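赴杜恩霍尔姆（Durnholm）纺织保护中心参访报告

参访单位：博物馆藏品部、库房管理科
参访时间：2020年11月
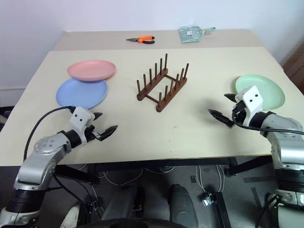
一、参访缘起

本馆染织类藏品长期存放于旧楼二层库房。该库房建成较早，原为书画库，后因藏品调整改存服饰、挂毯、刺绣及旗帜等。历年检查中，库房管理科多次提出三方面问题：一是大幅织物仍以折叠方式存放，折痕处纤维受力明显；二是库内温湿度在换季期间波动较大；三是修复室与库房分处两楼，藏品搬运路线过长，途中需经过公共走廊。

旧楼改造方案已列入下一阶段工作计划，库房布局须在方案定稿前确定。为此，经馆务会议批准，藏品部会同库房管理科组成参访小组，赴杜恩霍尔姆纺织保护中心（以下简称“中心”）学习考察。中心以接收地方博物馆及宗教机构委托的织物保护业务为主，兼有自有收藏，其规模与本馆染织类藏品相近，可资比较。

参访由中心藏品主管里玛·斯鲁尔（Rima Srour）女士接待并全程陪同，保护工作室负责人赫尔曼·西雷加尔（Herman Siregar）先生就湿洗与支撑工艺作了专题介绍。参访小组谨致谢意。

二、中心概况

中心所在建筑原为一处毛纺厂的成品仓，砖墙厚实，窗洞较小，热惰性较好。改建时保留了外墙与屋架，内部重新分隔为接收区、隔离区、工作区、库区和研究阅览区。各区按藏品进出的先后次序相接，藏品自接收至入库，全程在同一楼层内完成，不上下楼梯，亦不与观众动线交叉。

据斯鲁尔女士介绍，中心自有藏品1000件，另代管委托藏品700件。两类藏品分库存放，登记系统则统一使用，编号前缀不同。代管藏品的保险、提用和影像授权均以书面协议约定，协议期满前由专人提醒委托方办理续签或提取手续。参访小组认为，代管协议文本条理清楚，尤其是关于发现虫害后由谁决定处理方式、费用由谁承担的条款，对本馆接收寄存藏品具有直接参考意义。

三、接收与隔离

中心对所有新入藏品一律实行隔离，不因来源机构条件良好而免除。隔离区设独立的空调与门禁，工作人员进入须更换外衣，用具不得带出。藏品到达后先行拍照、登记、检查包装，再以聚乙烯薄膜密封，放置观察。

除虫处理以低温冷冻为主。中心采用的做法是将密封后的藏品置于零下30摄氏度环境中，处理结束后不立即拆封，待其缓慢回温至室温，方可开启，以防水汽在织物表面凝结。对带有漆饰、骨角、玻璃珠或金属饰件的服饰，则改用低氧处理。斯鲁尔女士特别说明，混合材质藏品的处理方式由保护人员与登记人员共同签字确认，任何一方有疑问即暂停。

本馆现行做法是先入库、后检查，隔离仅适用于已发现虫迹的藏品。两相比较，本馆流程存在明显漏洞。参访小组在现场即与中心核对了隔离登记表的各栏内容，并征得同意带回空白表格一份。

四、库区存放

库区是本次参访的重点。中心将织物按尺寸与结构分为平放、卷放、悬挂三类，折叠存放原则上不再采用。

平放者以小幅刺绣、花边、考古出土残片为主，使用浅抽屉柜。每件藏品下垫无酸纸板，纸板四周留出可供手持的余量，取放时只动纸板，不触织物。纸板一角系有棉布标签，标签上以铅笔写明编号与正反面，翻查时不必揭开覆盖物。

卷放者为挂毯、地毯、大幅帷幔及匹料。卷轴采用大直径纸管，外包聚酯薄膜隔离层，再覆水洗棉布。织物按经线方向卷起，正面朝外，有绒面者顺绒而卷，每层之间衬以无酸薄纸。卷成后以宽棉带轻系，不打死结。卷轴两端架于托架之上，织物本身不承受自重压力。西雷加尔先生提到，早年曾将正面朝内卷放，数年后展开时发现表面浮线处出现细密皱纹，此后统一改正。

悬挂者仅限结构完好、肩部能够承重的服装。衣架由工作人员按每件衣物的肩形逐一包制，内层为聚酯絮，外层为水洗棉布。斜裁、重饰或肩部有损的衣物一律平放入盒，袖内与裙褶处衬以薄纸卷，避免形成硬折。

库架为帕蒂纳萨拉尼（Pattinasarany）公司产品，采用手动密集架，行程平缓。中心在选型时曾比较电动与手动两种形式，最终考虑到断电时的提用需要以及起步震动对脆弱织物的影响，选用了手动式。各列架之间预留的通道宽度，以两人抬持最长卷轴可以转身为准。参访小组注意到，通道尺寸由库房人员以空纸管实地试走后确定，这一做法简便易行，建议在本馆方案设计阶段采用。

五、环境控制与监测

中心未追求全年恒定的单一数值，而是设定允许区间，并严格限制短时间内的变化幅度。库区相对湿度的日内波动以不超过10个百分点为限，超出时系统发出提示，由值班人员到场核查。温度则随季节缓慢调整，冬季略低，既有利于保存，也降低了能耗。

监测使用泽尼克斯（Zurnix）记录仪，库架高处、低处及靠外墙处均有布点。每月数据由库房人员汇总成图，张贴于工作区公告栏，异常之处须以手写方式注明原因，如开门过久、设备检修、参观人数偏多等。斯鲁尔女士表示，数据本身由设备生成，而对数据的解释必须由当班人员完成，两者缺一则记录价值有限。

照明方面，库区采用分段感应灯，人走灯灭；抽屉柜与密集架本身亦起遮光作用。研究阅览区供读者使用的照明可逐桌调节，每次提用均登记照射时长，累计计入该件藏品的档案。已达上限的藏品，当年内不再安排展出或阅览，读者可改用高清影像。

虫害监测采用粘虫板与信息素诱捕并行的办法。布点图与建筑平面图合一，每次检查后按点位填写虫种与状态。每年5月为重点检查期，中心在此期间暂停对外阅览，全体库房人员参与逐柜检查。

六、保护工作

西雷加尔先生以一件教堂旧藏祭披为例，介绍了从检查到支撑固定的完整过程。该件丝质地料多处断裂，早年修补时使用了较粗的棉线与不相宜的衬布，张力不均，反使周边开裂。保护人员首先对旧修补作了完整记录，对每一处是否拆除分别写明理由；对已成为藏品历史一部分且不再造成损害的旧补丁，予以保留。

湿洗属于不可逆操作，中心对此控制极严。每种颜色均须作渗色测试，缝线、衬里、标签亦在测试之列。湿洗使用去离子水，水温、用量、时间逐项记录，排出的洗涤水分次取样留存。洗后在玻璃板上逐段理直经纬，以吸水纸吸去余水，自然风干，不加热。

支撑材料以染色丝绉与细棉布为主，由中心自行染色。染色间保存有历次染样卡，附配方与耐光测试结果，新项目可先行查找相近色样，节省试染时间。西雷加尔先生建议本馆即使暂不具备染色条件，也应自现在起保存全部染样，并统一卡片格式。

关于缝合与粘合两种固定方式的选择，中心的意见较为审慎：凡能以缝合解决者不用粘合；丝质已严重脆化、无法承受针线者，方考虑使用可再活化的粘合剂，且须在档案首页显著位置注明。

七、人员与培训

中心每年接收地方机构人员进修，进修内容以包装、搬运、卷放及日常检查为主，不以修复技法为目标。斯鲁尔女士认为，地方机构藏品的损坏多发生于搬运和存放环节，先把这些环节做好，效果最为直接。进修人员结业前须独立完成一件大幅织物的卷放与入库，并由库房人员现场评定。

中心还与扎尔顿（Zarton）地区的若干小型博物馆建立了互助机制。遇有漏水等突发情况，各馆可调用统一储备的吸水材料、薄膜、周转箱和晾放网架。储备物资清单每年核对，使用后由借用方补足。参访小组查看了储备间，箱体外侧均贴有内容清单与开箱次序，首箱内为手套、手电、铅笔与登记表，其后方为处置材料。

八、与本馆现状的比较

从藏品结构看，本馆以清代以来服饰、绣品为主，悬挂与平放需求较大，卷放需求相对较小，中心库区的面积分配不宜直接套用。但其分类原则、衬垫材料标准及标签方式均可参照。

从建筑条件看，本馆旧楼外墙较薄，西侧房间夏季得热明显。若染织库房仍设于现址，宜将密集架与外墙拉开距离，并将工作间、资料间等对环境要求较低的用房布置于西侧，作为缓冲。

从制度看，本馆在登记、影像方面基础较好，差距主要在隔离、提用光照累计以及环境数据解释三项。此三项所需经费有限，可先于工程实施。

九、建议

（一）自下一批新入藏品起，实行普遍隔离。改造工程完成前，可临时使用旧楼底层朝北房间作为隔离间，由库房管理科拟定进出规定。

（二）对现有折叠存放的大幅织物进行排查，按损伤风险排序，分批改为卷放或平放。所需纸管、无酸薄纸及棉布列入年度材料计划统一采购。

（三）在改造方案中明确藏品动线单独设置，接收、隔离、工作、库区置于同一楼层。密集架通道宽度经实地试走后再行确定。

（四）修订藏品提用登记表，增加照射时长一栏，并由登记人员按年汇总。

（五）建立染样与材料样品档案，格式由保护人员与资料室共同商定。

（六）选派库房人员赴中心进修包装与卷放，具体人选及时间由藏品部另行报批。

十、附记

中心同意提供隔离登记表、代管协议范本及储备物资清单的电子文本，译文由资料室负责，完成后存入馆内共享目录，供相关科室查阅。范本中涉及当地法律的条款，引用前须经法务人员审核。

参访小组携回的无酸纸板、水洗棉布及聚酯絮样品，现存保护工作室材料柜，领取样品须登记。

藏品部、库房管理科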